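Kitchen & Table > Fruit and Veg > Show Us Your Bowl
3 min read

**pepino melons: keep them with the kiwis or not?**

dalgate_dot
Okay so I finally gave in and bought pepino melons at the Gongate market, two of them, because the stripes got me. I've never had one in the house before! They went straight onto the steel tray on the kids' drawing table along with the kiwis and whatever other small stuff we had left over. My question is whether they'll ripen okay out there with everything else or if I should split them up. The lady at the stall said leave them out until they smell sweet, and then somebody behind me in line said absolutely not, fridge right away. So now I don't know who to believe.

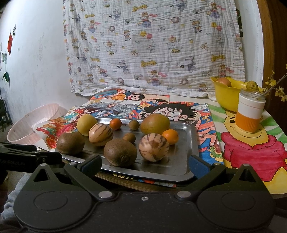
Posted by dalgate_dot in Show Us Your Bowl | 431 views | 20 replies

Skin is pale cream with the brownish purple stripes, if that helps anybody judge. The yellow-green one next to the kiwi I'm not worried about, we'll eat that first.

plumline
Stall lady is right. Leave them out. Mine go from pretty bland to really nice in a few days on the counter, and you want the cream part to turn more golden before you cut in.

mossy_kettle
Going to disagree a little. Out is fine, but not piled up with kiwis. Once kiwis get soft they push everything near them along, and pepinos bruise if you look at them wrong. I'd give them their own plate.

plumline
I've kept them together for years and never lost one to a kiwi lol. Bruising, sure, but that's from stacking. A flat tray like this is way better than a deep bowl.

mossy_kettle
Agree on the tray! I still say separate plate.

dalgate_dot
Ha, okay, I'll move one and leave one and see who wins. Also yes, those are the drawings under there, Pooh and the spiky hair guy (Luffy, I think, I get corrected a lot). They live on that table and I just set things on top of them.

tinroof59
Never mind the melons, what are the yellow flowers in the jar? Wintersweet? If so I'm jealous, mine sulks every year.

orchardish
Peel the pepinos, by the way. The skin is edible but kind of bitter. Squeeze of lime and you're set.

Comments (2)

werkex_fan: Tried one after reading this, tasted like a cucumber that wanted to be a cantaloupe. Probably cut it too early.

bluecolander: Team separate plate. Please post which one got sweet first!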